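Diario de taller, mayo

Llevo toda la mañana con el termohigrómetro Trateo y todavía no sé si el fallo es del sensor o del cable. El aparato arranca, la pantalla responde, el menú entra donde tiene que entrar, pero la humedad se queda clavada en 54 y no se mueve aunque le eche el aliento encima. La temperatura sí cambia. Eso descarta la alimentación y seguramente también la placa.

Lo primero que hice fue cambiar las pilas por otras nuevas. Igual. Después lo enchufé a la red con el adaptador. Igual. Desconecté la sonda, esperé un rato, volví a conectarla, y el valor reapareció en 54 sin pasar por ningún otro. Me hace pensar que guarda la última lectura buena y la repite cuando no recibe nada, lo cual me parece una mala decisión de quien escribió el programa. Yo preferiría unas rayas en la pantalla. Un número falso se puede pasar por alto durante semanas, y es lo que ha ocurrido con este: estaba en la cámara de secado y los registros del mes salen planos desde el día en que movimos las estanterías.

A media mañana miré el cable con el polímetro. Tiene cuatro hilos. Tres dan continuidad sin problema y el blanco a ratos sí y a ratos no, según cómo lo doble cerca del conector. El cable pasa por detrás de la puerta de la cámara, así que es posible que se haya ido aplastando. He cortado el tramo malo y he vuelto a soldar el conector. No me ha quedado bonito. La funda termorretráctil que tenía era ancha de más y he acabado poniendo cinta.

Con el cable arreglado la lectura subió a 61, luego a 63, y ahí se quedó oscilando. Mejor, aunque el Purves que tengo al lado como referencia marcaba 57. El Purves tampoco es infalible, hace dos años que no va a calibrar, pero nunca me ha dado una diferencia así con los demás aparatos.

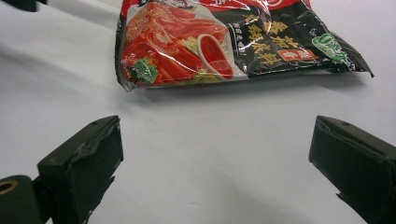 Por la tarde monté la prueba de las sales, que es la que me fío de hacer sin mandar nada fuera. Sal de mesa húmeda, como arena mojada, en el fondo de un recipiente cerrado, con las dos sondas dentro y sin que toquen nada. A temperatura de habitación el aire se tiene que estabilizar cerca del 75 por ciento. Lo difícil es que cierre bien con los cables saliendo. Probé primero con una bolsa de congelar y perdía por la boca. Para tapar ese hueco estuve a punto de usar un paquete como el de los tomates en rodajas con la ramita verde, el rojo y negro, pensando que el plástico de esos envases deja pasar menos el vapor, pero con tantas arrugas no habría manera de que ajustara contra los cables. Al final fue un bote de cristal con la tapa taladrada y masilla alrededor. Lo dejé en el estante de abajo, lejos de la ventana.

Mientras tanto revisé los Hurstead del pasillo. Son los de dióxido de carbono, y los dos leían algo por encima de 400 con la ventana abierta, que es lo que espero con aire de la calle. Con la ventana cerrada y yo dentro subieron poco a poco. Les bajé el volumen de la alarma, que en el despacho de al lado se quejan. Uno de los dos tiene el soporte de pared flojo. Falta un tornillo y los que tengo en la caja son largos. Apuntado para la próxima compra.

También he descargado la memoria del Pemley del almacén. Venía con la hora adelantada, supongo que del cambio de marzo, y he tenido que corregir toda la columna en la hoja de cálculo antes de juntarla con las otras. El cable de descarga hay que sujetarlo con la mano o se corta a la mitad. Tres intentos.

A las seis y media he vuelto al bote. El Purves daba 74 y el Trateo 80. Es decir, el Purves está bien y el Trateo lee alto. El menú de servicio deja meter una corrección, así que le he puesto menos seis y lo he dejado dentro toda la noche para ver si aguanta. Si mañana coinciden a 75, lo repetiré con cloruro de magnesio para tener un punto bajo, porque corregir con un solo punto no me deja tranquilo, y en la cámara trabajamos bastante más seco que eso.

Una sonda nueva cuesta 70 euros y el aparato entero pasa de 200. Si el punto bajo sale torcido pido la sonda y no le dedico más horas.

Pendiente para mañana: leer el bote antes de encender la calefacción, cambiar el recorrido del cable por encima de la puerta, comprar funda termorretráctil fina, los tornillos cortos y pilas. Marcar en los registros de la cámara el periodo plano para que no entre en la media.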